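Mon 17 June

Workshop tips, gripper bench. Written fast, after the toothbrush went on the floor for the third time. Pass it on to Uriel and Stela please.

**Dropped things**

- Smooth handles slip. Pinch the toothbrush at the thick end, low over the table, and close fully before you lift.
- Keep the mug well back from where you're working. Lautaro clipped one in March, bits everywhere, and Nélida found the last of it with her sock.
- Left hand idle? Park it near the front edge, jaws open. Don't wave it about.

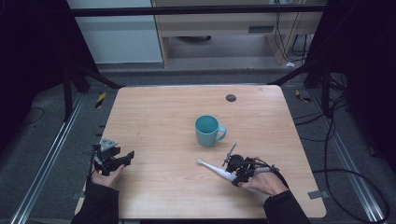
*Toothbrush in the right gripper, mug towards the back.*

**Cables**

Last week's fault (ticket 2549) was a cable snagged on a sleeve. Gripper stopped talking to the logger, whole run lost, 46 minutes of it. So:

- run the cable over the back of the hand, never under the wrist
- tight cuffs, no dangly sleeves
- look at the floor before you step back — loops catch heels
- if a gripper cuts out, put the thing down first, THEN fiddle with the plug

**Worn pads**

Most of our slips come from these. When the lining frays you loose grip on anything round, and squeezing harder just marks the item. Check both pads before you start. Wipe with a barely damp cloth, let them dry, no washing up liquid (leaves a film, tried it). 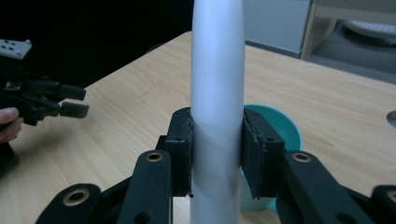
Tall things want gripping round the middle, both pads flat on. Too high and the bottom swings out and takes the next item with it. If it starts to tip let it go, don't grab with your other hand — Santino got a finger nipped in the linkage doing exactly that. Not bad, a plaster, but it went in the accident book all the same.

Spare pads are in the Zendell box, bottom shelf. Screws to, same box. Don't use the longer ones from Pemer, they poke through.

Anything that pinches, sticks or smells hot: unplug, tape a note on it, tell Nélida.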